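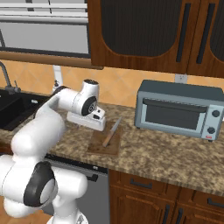
*Kitchen counter with a wooden cutting board.*

**Progress report: Derham Home Cooking Classes, second period**

We're past the halfway point of the grant and I'm very glad to be writing this one! Enrollment is up, the Enport classes have finally started, and the recipe book is a real thing with page numbers.

**Classes**

In this period 67 people signed up across both towns, against a target of 70 for the whole year. Derham filled first, as we thought it would. Enport was slower, and for the first two sessions we had more onions than cooks, but word got around after the soup night and we now keep a short waiting list there. We'd like to open an evening group that starts at 6:30, which is the time people on the list keep asking for.

The bread class has been the big surprise. We planned it as a one-off, and it has now run four times (people brought their neighbors!). Beans and lentils went well too. The fish class did not. It cost too much per person and half the group told us they wouldn't cook it at home, so we have dropped it and moved the money to a second round of pantry cooking.
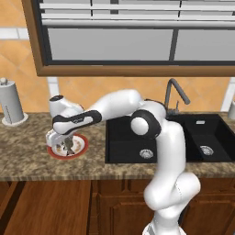

Attendance holds up best when the sessions come in blocks of four. Drop-in weeks are friendly but uneven, and it's hard to shop for them. From June we plan to run blocks only, with two places kept open in each for people who can't commit.

**Recipe book**

There are 26 recipes tested and written up, all from people in the classes. Each one was cooked by somebody who had never made it before, and their notes went back into the text. That is how we found out the dumpling recipe had no salt in it. Layout is with Kováčik, the print shop in Derham, and we've seen a first proof. The type was too small to read from across a stove, so they are setting it again in a larger size at no extra charge.

**Money**

Food spending is $368 under budget for the period, mostly from the canceled fish sessions and a good price on flour and dried goods from Balgate. We ask to carry this over to cover bus fares for the Enport group. Rent and insurance are as planned. The receipts are in the usual folder, apart from one for aprons that we are still chasing.

**Still open**

- The Enport oven runs hot at the back. The landlord has promised a repair but has given no date.
- Childcare during evening sessions. We have one quote, which is too high, and are waiting on another.
- Translation of the sign-up form. Two languages are done and the third is in checking.

**Next period**

We'll start the evening group, finish the book, and hold a shared supper in Enport where each class brings one dish. You are very welcome to come and eat with us. The bread people have already claimed the longest table.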